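3.2 Restricted giving and the support of returning learners

The charitable foundations examined in this section were set up to support a single residential school or training academy for young people who had left education early. Each is a separate legal body from the school it serves. The Flestau Foundation is the oldest of them, and its grants cover equipment, travel home, examination fees and small bursaries paid after a student has left.

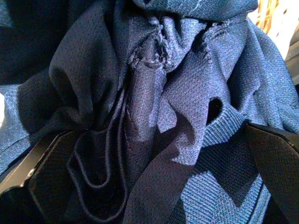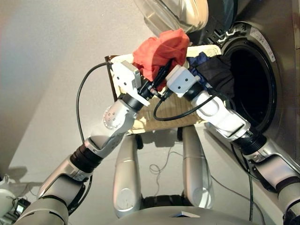

Figure 4. Domestic tasks: blue mesh fabric (first); a woven basket at a front-loading washing machine (second).

Ismail Belhaj objected, on reading an earlier draft of this section, that the term "bursary" hides two quite different payments. One is promised to the student at entry and is paid if the course is finished; the other is awarded at the end, on the word of a tutor. He wrote that a young person treats the first as wages and the second as a prize, and that a foundation which reports them on one line cannot tell its donors what their money did. We have accepted the point and separate the two kinds of payment in what follows.

Under the Flestau scheme the promised bursary stands at 800 per student, paid in 4 equal parts over the year after leaving. Payment depends on proof of work, study or unpaid service. The foundation at Bresach uses the same test but pays the whole sum at once. Florkthorpe makes no promised payment and relies wholly on awards, which are decided at the close of each course and may be given to up to 20 students.

The accounts show that promised bursaries are harder to fund. Gifts tend to arrive in the months after a leaving ceremony, when families and former students are most in touch with the school, while the duty to pay runs through the whole year. Flestau meets this by holding a reserve which its trustees may not spend on other purposes. Bresach has no such reserve and in one year delayed payment until February. The delay was noted in the annual report without comment, although letters held by the school show that several former students had asked when the money would come.

A further difficulty concerns gifts made for a named purpose. The Ranjbar Fund, held by the Florkthorpe foundation, may be used only for tools and work clothing. It has been drawn on in 11 courses and has never been fully spent. The trustees considered asking the donor's family to widen its terms, but the minutes record no decision. Similar funds at the other two foundations are smaller and are reviewed when the accounts are approved.

The records used here were supplied by the foundations themselves and were last checked on 02/09/2026. Student files were not opened to us, and we therefore cannot say how many of those who qualified for a promised bursary failed to claim it. Section 3.3 turns to the part played by former students as donors.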